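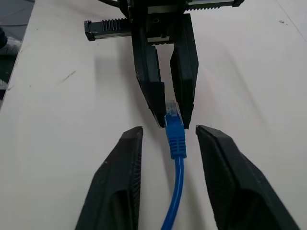 Blue Ethernet cable, clear RJ45 plug

Flollow stream level logger
Sold by Dretden River Supplies
£454 including VAT, bracket and base box

We sell the Flollow, and we'd like you to read this page before you buy one. There is a lot of loose talk in river restoration at the moment about "smart" this and "live" that, and the maker's own leaflet has its share of it. A level logger tells you how high the water is at the spot where you've fixed it. It won't tell you whether your leaky dams are working, and it certainly won't tell you how many houses in the next village you've saved from flooding, whatever the last person to give a talk in your village hall may have said.

With that out of the way, it is a decent piece of kit.

What you get

A pressure sensor in a steel sleeve, on a 10 metre lead. A post-top unit that stores the readings and sends them by radio. A base box that sits indoors and plugs into your router with an ordinary network cable. One fixing bracket, which we think is too light (see below). A printed guide, badly translated in places but with all the wiring drawings correct.

Batteries are not supplied. Nor is the post.

What the maker claims

Garg, who make it, say the Flollow is "fit and forget". We don't use that phrase and we've asked them to drop it. Anything you put in a stream needs going back to. Leaves wrap round it, silt gets into the sleeve, cattle rub on the post. If you can't promise to visit after every big spate and once in between, spend the money on willow stakes.

They also say the readings are accurate enough "for all hydrological purposes". We'd put it more modestly. For watching a small stream rise and fall behind a run of woody dams, comparing one storm with the next, it's good enough. For anything that will end up in front of a planning inspector, hire somebody with proper gauging gear and let them argue over it.

The battery life figure in the leaflet was worked out on a bench. We have left it off this page because none of our customers has matched it. Cold is part of the trouble and so is the radio, which works hardest when the signal is poor, as it usually is at the bottom of a wooded valley.

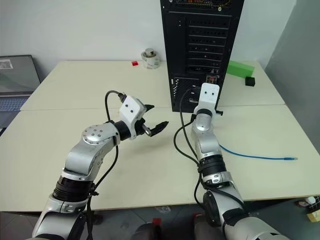 The radio link deserves a longer word, as it is where most of the returns come from. It needs something close to a clear line between the post and the base box. A hedge is fine in winter and may not be in June. A stone barn is never fine. Before you order, walk down to the stream and look back at the window where the base box would live. If you can't see the window, ask us first. We would sooner lose the sale than have the thing come back muddy with an angry note.

You can also ignore the radio altogether. The post-top unit keeps its own readings, and you can collect them on site with a laptop and the lead provided. Plenty of people end up doing this, and some of them wish they'd bought the cheaper model without the base box. We stock that too, and we'd steer you towards it unless you have a good reason to see levels from your kitchen.

How it did at Skorncombe

We lent a pair to the stream group at Skorncombe, one above their dams and one below. Olga Seixas, who looks after the site, put them in during February and sent us notes.

"The one upstream was fine from the first day. The lower one read nonsense until we moved it out of the plunge pool, which the guide does say, on a page I hadn't got to. I like having the storm curves. I'm less keen on how quickly everybody wanted to use them to prove something. We've got one winter and no readings from before the dams went in, so we can't say what has changed, and I keep having to repeat that at meetings."

We'd underline that last part. If you are planning dams, fencing or a bit of floodplain reconnection, put the logger in first and leave it there through a wet season before anybody picks up a saw. A trace that begins on the day the work finished is pretty, but there's nothing to hold it up against.

Fixing it

Drive a stout post, well clear of where floating timber will hit it. Chestnut is good. The supplied bracket is all right on a square post in slow water and poor for anything else. Kiran Lodhi in our workshop makes a heavier one that takes a round post, and we'll swap it for the original at no charge if you mention it when ordering.

Keep the sensor off the bed, or it will be buried by the first decent flood. Keep it out of fast, broken water too. Take a reading against a painted gauge board on the day you fix it and write it down somewhere you will find it again -- without that the numbers are only relative, and drift will go unnoticed.

Check who owns the bank, and ask whether you need consent for a post in the channel. The answer differs from place to place and we can't give it over the phone.

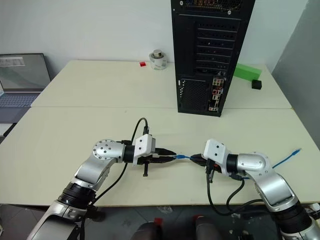

Blue network cable, RJ45 connector

The software

It draws a line on a graph and lets you save the readings as a plain file. That's all we ask of it. The "flood insight score" on the opening screen is a number from nought upwards with no published method behind it, and we suggest you turn it off under Display. Garg told us it was popular. We asked what it measured and haven't had a reply we could follow.

There is no subscription at present. We have no promise in writing that it will stay that way, so save your readings to your own computer regularly.

Guarantee and returns

Garg's guarantee is 2 years on the sensor and 3 on the base box. It doesn't cover flood damage, which seems a bit rich for a thing designed to stand in floods, but there it is. Unused units can come back to us for a full refund. Used ones we'll look at case by case, and a quick rinse before posting is appreciated.

Spares

Replacement sleeve, lid seal, heavier bracket, painted gauge board. Sensors can be swapped by anyone who can use a screwdriver. The post-top unit is sealed and has to go back to the maker, so allow a good while.

Questions to Tarun Kaushik on the order desk. For advice on siting, ask for Leonora Macaraeg, and have a rough sketch of your stream to hand with the trees marked on it. Prices checked 11th October.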